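Search the magazine Search Advanced Clear
December
By Fadime Oral

The Working Parts of a Play Kitchen

Play kitchens are usually sold on the cabinet: the painted oven door, the tap that turns, the hooks along the back. The cabinet gets the least handling of anything in the set. The hours go into the loose pieces, and it is the loose pieces that decide whether a set lasts one winter or eight.

The toy lending library at Gurkstead keeps 31 play kitchen sets in circulation, drawn from a stock of 2304 catalogued pieces. Every set is laid out on a table when it comes back, checked, cleaned and bagged. I spent a Wednesday there watching the returns and taking notes on what wears, what goes missing and what should have been left out of the box to begin with.

The library sorts by job and ignores colour and maker. There are four groups: vessels, tools, food and appliances. A vessel is anything that can hold something else, so a pan, a pot, a bowl and a colander all count. Tools are held in the hand and act on the contents. Food is food. Appliances are pieces with a door or a dial, and a set seldom needs more than one. A toy toaster oven takes up the same shelf space as several vessels, and its door has to be checked on every return.

A balanced set runs heavy on vessels and light on food. Most boxed sets do the opposite, since moulded food is cheap to make and fills a window on the packaging. 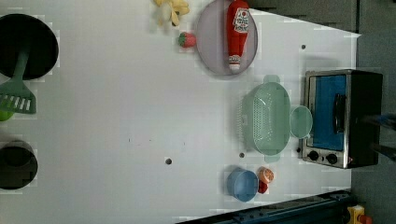

Makowska disagreed with the ratio when I put it to her, and said that in her own house the food went first and the pots were used as hats. She would double the fruit and drop the appliance altogether. Her view is that a child with one pot and ten foods has a kitchen, and a child with ten pots and one food has a cupboard.

The return records give her some support. Food is the group most often short at check-in. Small single pieces such as a strawberry go missing far more than clusters such as a bunch of bananas, which are too big to slip between couch cushions. The library's answer is to hold spares of the small pieces in a drawer and to treat them as consumables. Large pieces are chased.

Scale is the next matter. Play food is seldom made to one scale. A strawberry will be near life size while the loaf beside it is a quarter of what it should be. Children do not appear to mind, but scale affects whether the pieces work together. A bottle nearly as long as the plate is wide leaves little room for anything else to be served. A spatula with a wide head needs a pan wide enough to turn it in. The library tests the fit with the pieces in hand, and a tool that cannot work inside the largest vessel is moved to another set.

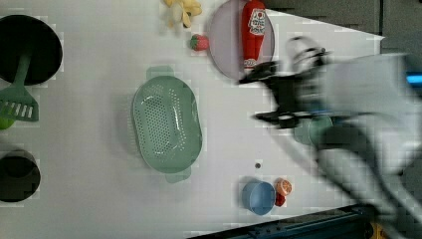 Slotted and perforated pieces need the most cleaning time. A plain bowl is washed and dried in one pass. A colander has an edge at every hole, and each edge will hold dried dough or paint. The method used at Gurkstead is a soak in warm water with dish soap, then a soft bottle brush worked from the underside, then a rinse under the tap and air drying on a rack. The underside comes first because residue pushed from above tends to lodge where the hole narrows.

Slotted spatulas get the same soak, with a folded cloth drawn through each slot. Nothing goes in the dishwasher. Thin plastic can warp on the bottom rack, and a warped colander rocks on the table for the rest of its life.

Labels are the weak point on pretend bottles. Paper labels lift at the corner after a few washes and are then picked off in strips. Printed film holds longer. The library wipes labelled pieces with a damp cloth and does not soak them — a bottle that has lost its label is still lent, but borrowers tend to report it as the wrong piece.

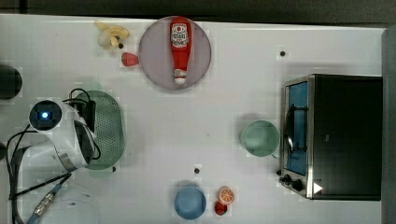 How many pieces should a home set have?

Twelve to sixteen is enough for two children, with vessels making up the largest share. Past that, the set takes longer to put away than most families will spend on it, and pieces start to migrate to other rooms.

Storage follows from the piece count. A shallow open tray works better than a deep bin, as the contents can be seen without tipping them out. Round pieces nest and should be stored nested, with the pot holding the bowl and the pan underneath. Long handles decide the size of the tray. Measure the spatula before buying anything to put it in.

Weight gets less attention than it should. The library weighs its vessels, and anything over 95 grams is kept out of sets lent to families with children under two. The figure is a house rule, arrived at after a pot came down on a tiled floor in Zordale and took a chip out of the tile. The pot was unmarked and is still in use.

For buying second-hand, check handles at the point where they join the body, run a thumb around every rim, and smell the inside of anything with a lid. Stress marks show as pale lines in coloured plastic. One pale line is acceptable on a plate and grounds for rejection on a pan handle.
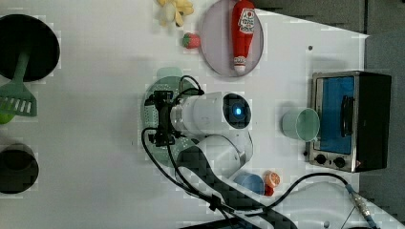
Cerneck wrote in after an earlier column on this subject to say that colour had been left out, and that matching colours make the putting away faster. In that household the green pieces go in one tray and everything else goes in the other, and the two children have stopped arguing over whose turn it is to sort. I passed the note on to Gurkstead. The reply was that colour sorting suits one family with one set, but that across 31 sets there is too much green.

The library does mark its pieces, using a small engraved number on the base. Ink was tried and washed off. Stickers were tried and were eaten. The engraved numbers have now been through 100 wash cycles on the oldest set and can still be read in good light, though on the colanders it takes some searching to find a patch without a hole in it.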